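**Equipment planning for the coming year**

30 December 2023

The equipment budget for the manipulation group has been settled, and the short version is that we are buying one two-armed robot and putting the second one off. Viola Santoro and Rhona McIver put the final numbers together in the last week before the break. People who sent in requests should find theirs mentioned below. If yours is missing, write to Rhona.

The largest line is the robot itself, quoted by Sandivitz at 309 thousand with both arms, both grippers, the base and the first service visit. Our ceiling for the year was 310, so there is no slack in it. The quote leaves out floor anchors, spare finger pads and the extended warranty. Finger pads will come out of the consumables line, as they do now. The warranty we have declined for the first year, and we will look at it again when the standard one has 2 months left to run.

Several of you asked why we would commit to a single vendor before having anything on the floor to try. Most of the deciding was done in simulation. Pemby, our kitchen simulator, has been running the Sandivitz model since the fall, and the reach questions that held up the last purchase could be answered there. The counter tasks are the ones that matter for the budget, because they set the arm length we have to pay for. The short arm saves money on paper, but it had trouble with items toward the back of the counter unless the base was parked right up against the cabinet. The long arm did the same tasks from farther out and left room to turn. 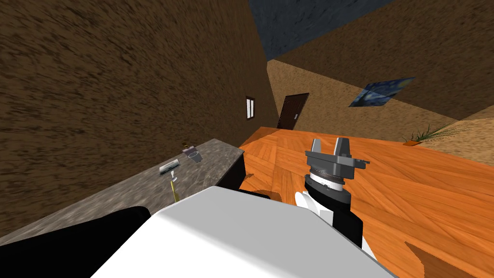 *Kitchen room in simulation: small items on the counter, gripper open and empty.*

A few points came out of those runs that affect what we order.

**Grippers.** We will take the parallel-jaw gripper on both arms. The three-finger hand was on the wish list again, and it was dropped again. Cups, brushes and flat objects make up most of our task list, and two fingers cover them. The hand can be added later, as the wrist mount is the same.

**Compute.** Simulation time was the real bottleneck this year. Viola has put in for 4 workstations to replace the shared ones in the back office. Two go to the Pemby team, one stays with the robot, and one is for training runs and will be booked through the usual calendar. They come from the general computing budget, so they don't count against the 310.

**Room work.** The long arm needs more clearance than our present bay has. We will move the storage shelves to the corridor side and mark out a new working area. The mock kitchen also needs a proper countertop at full depth; the one we have now is a folding table with a board on top. Stumumska has agreed to let us use their shop for the cabinet work if we bring our own material. Please don't start moving shelves until the floor plan is posted.

**Safety equipment.** Belay, the light curtain and stop-button package we use in the other bay, will be extended to the new one. This was left out of the first draft of the budget and Rhona put it back in. It is paid from the facilities line and has to be installed before the robot is powered on. There will be no temporary arrangement with tape and cones this time.

**Second robot.** A second unit would let us run day and evening sessions without swapping setups, and nobody disputes that it would be useful. The money isn't there. It is listed first for the following year, along with a smaller request for a mobile cart so that objects and tools can be moved between bays.

On timing, the purchase order goes out as soon as the office reopens. Sandivitz gives a lead time of 14 weeks from the signed order, and we should expect customs to add to that. The room work has to be finished before delivery, since the crate won't fit through the bay door with the shelves where they are. Rhona will keep the schedule on the group page and change the dates there, so please check it before asking by email.

Until the robot arrives, task development continues in Pemby. If you have a task that needs an object we don't have a model for, send Viola the measurements and a few photos. Tasks that need both arms go to the front of the queue, as those are the ones we know least about.

Requests for small equipment under the consumables line stay open all year. Use the form, and put the price in with shipping included – several came in this December without it and had to be sent back.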